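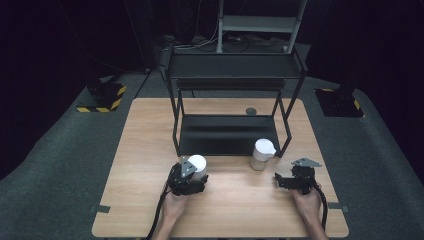
Photo: Melimik Robotics Club

The hand-held gripper project is now the largest thing the club does, and most of the questions we got from members in April were about it. What follows is a summary of where it stands and how to get on the schedule.

Students work at a table with a gripper in each hand and do ordinary kitchen and shelf jobs with small items such as cups and pitchers. Each gripper records its own view and its own movement, and another camera records from head height. The recordings go into a practice set that the software group uses to train the club's arm, Clila. The arm will be entered in the tabletop event at the Ollano student meet, where teams are scored on picking up, moving and setting down household objects.

The practice set stands at 3,206 usable recordings. The target before the meet is 3,948, a number the software group worked out from the list of tasks in the rule book. Recordings get thrown out for the usual reasons: a late start, a dropped object, a hand in front of the camera, or a run that wanders off to a different task halfway through. Last semester we threw out too many from that last cause, so please read the task card before you pick up the grippers. 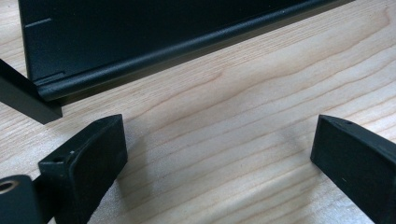

Periklis Antoniadis is running the sessions this term. He asks that everyone do a short warm-up of open and close motions before the first run and keep both jaws well clear of the furniture until the run starts. The fingers are printed in the club room and they chip. We have three spare pairs left and the printer is booked for the chassis team through the end of the month, so a broken finger now means a lost session.

Cables are the other common problem. If a cable pulls tight when you reach for the back of the table, stop and ask for slack. Do not lean into it. A tug on the connector can end the recording and you may not notice until you have done several more runs.

The layout of the table matters too. Rack, tape and stands should be left where you find them. If you bump something, tell whoever is at the computer so that the run can be marked. It does not have to be thrown out — it only has to be marked. 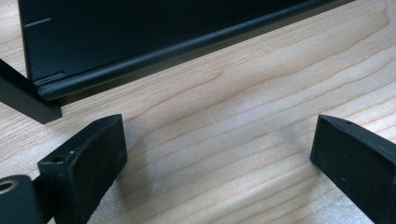 Page last changed: April, 4:10 p.m.

New members need one supervised session before they can record alone. It takes around 100 minutes, including the time to fit the gripper straps and set the finger width. Gerasimos Vrettos does the supervised sessions and keeps the sign-up sheet, which is on the door of the club room. Returning members who skipped last semester should do one as well, as the start and stop steps have changed.

The labeling work is done separately. Members who prefer to sit down can watch recordings in the Nishad viewer and write a short sentence for each one. Write what the hands do and which object they do it with. "Puts the cup on the lower shelf" is fine. "Good run" is not a label and will come back to you.

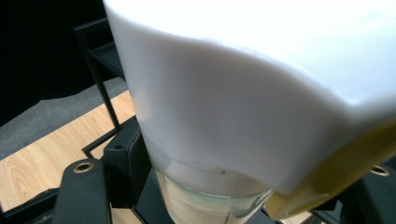 Labelers have asked what to do with runs where one object is partly inside another. Name both objects, and name the one being moved first. If you can't tell which is being moved from a gripper view, open the head camera view of the same run. If you still can't tell, mark it unclear and go on to the next.

The software group will try the arm on the first batch of tasks once the shelf recordings are labeled. Members who want to help with that should talk to Periklis after a session. The sign-up sheet for the meet itself goes up next to the other one when we have the travel costs.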